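4 min read

Dear friends of the Vorkville Table,

Spring has been slow to let go of us this year, and I am writing this with a sweater on and the kitchen window open anyway, out of pure stubbornness. The rhubarb behind the shed has gone to stalks as thick as my thumb, and if you live within walking distance you should expect a bag of it on your porch whether you asked or not.

I promised last time that I would write something on bread boards and cutting boards, after so many of you wrote in to ask how I keep mine going. I have three in regular use, and the oldest came to me from Milagros Pangilinan when she moved out to Stukside and decided she wanted a smaller kitchen and fewer things in it. She had used it for bread and only bread, and I'm sorry to say I have not been so strict (there was an onion incident, which she has forgiven).

What I do is very plain. After supper the board gets hot water, a little dish soap and a stiff brush, both sides every time, even if only one side saw any work. Wet one face and leave the other dry and you will have a board that rocks like a boat by the end of summer. Then I towel it off and stand it on its edge by the window, never flat on the counter and never, please, in the dishwasher. For onion or garlic I cut a lemon in half, scatter coarse salt over the wood and scrub with the cut side until my arm gets tired, then let it sit while I put the kettle on.

Oil is where people get fussy. I use ordinary food-grade mineral oil, warmed by standing the bottle in a mug of hot water, and I rub it in with an old T-shirt going along the grain. Leave it overnight and wipe off whatever is still sitting on top in the morning. A new board wants this once a week for its first month, and after that you can go by feel: when the wood looks pale and chalky and feels rough under your palm, it's thirsty. Yara Abu Hammour swears by melting a bit of beeswax into hers, and her boards do have a lovely soft shine, so I may come around to it yet.

If yours has gone fuzzy or is full of knife marks, a sheet of 100 grit sandpaper wrapped around a block will bring it back a long way, and then something finer to finish. Wipe it with a damp cloth between rounds, let it dry and sand again. It is a nice job for a porch and a radio!

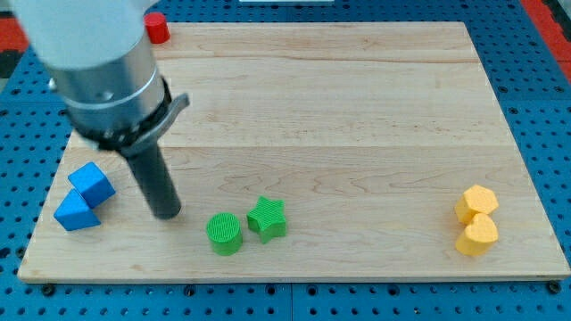 Maple, with the grain showing nicely.

Niall Semple wrote to ask whether he should glue a split himself. If it is a hairline along a seam, I'd say go ahead, with a waterproof food-safe glue and clamps left on overnight. If you can slide a fingernail into it, take it to somebody with a proper shop, or let it retire and hold up a houseplant.

Now for the bits and pieces. The board-oiling evening is in June at the Eklund hall, and I'll send the date as soon as Aidan Ó Briain has the key sorted out. Bring your own rag. I will have oil, and rhubarb cake, and more rhubarb.

Until next time, with love from a chilly kitchen,
Maribeth Calimlim

You are receiving this newsletter because you signed up at the Vorkville Table. Unsubscribe at any time.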